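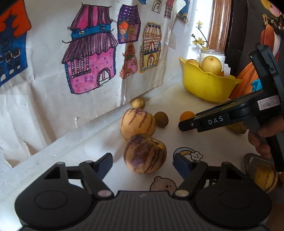

Rebuilding the household inventory database

The old inventory was a single spreadsheet with 1,014 rows. It covered pantry, freezer, garage shelving and the medicine cabinet, and it had grown a column every time I wanted to record something new. By November it had 31 columns, most of them blank on most rows. I moved it to SQLite over two evenings and am writing down the schema while I still remember why it looks the way it does.

There are four tables: item, lot, location and movement. An item is a kind of thing (canned chickpeas, AA batteries). A lot is a batch of that thing bought together, with its own purchase price and expiration. Movements are append-only. The quantity on hand is the sum of movements for a lot and is never stored anywhere. Deleting a mistaken entry means adding a second entry that reverses it.

The spreadsheet export was worse than expected. Dates came out in 2 formats, depending on whether a cell had been typed on the phone or the laptop. I converted everything to ISO 8601 text before import and rejected any row that failed to parse. There were 99 rejects. Most had "fridge" in the date column, from a bad paste I must have made a long time ago.

Units took longer. I had grams, ounces, "bag" and "half bag" in the same column. The item table now has a base_unit field restricted to g, ml or each, and conversion happens at entry. A half bag of rice goes in as grams or it doesn't go in. The kitchen scale lives next to the terminal for this.

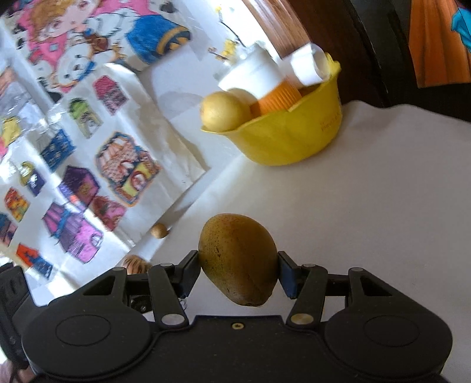 Produce is the one category where lots don't work well. Fresh fruit has no printed date, and two pieces from the same purchase can be days apart in ripeness. I tried a ripeness field with values 1 to 5 and dropped it within a week, as I was never going to update it. Produce lots now get a default shelf life from the item record and a flag, est_expiry, so the weekly report can sort them separately from real dates.

For the front end I looked at Privance and Iltia. Privance wants its own server process and an account. Iltia reads a SQLite file directly and has a usable form builder, but it locks the file while a form is open, so the nightly report job failed twice. Setting busy_timeout to 3,000 milliseconds didn't help, as the lock is held for as long as the form stays up. I moved the report to 4 a.m. and close the form before bed.

Indexes: one on movement(lot_id), one on lot(expires). The expiration report runs fast enough that I haven't timed it.

Still to do: barcode entry, and a CHECK constraint to keep negative quantities out of the opening balance rows.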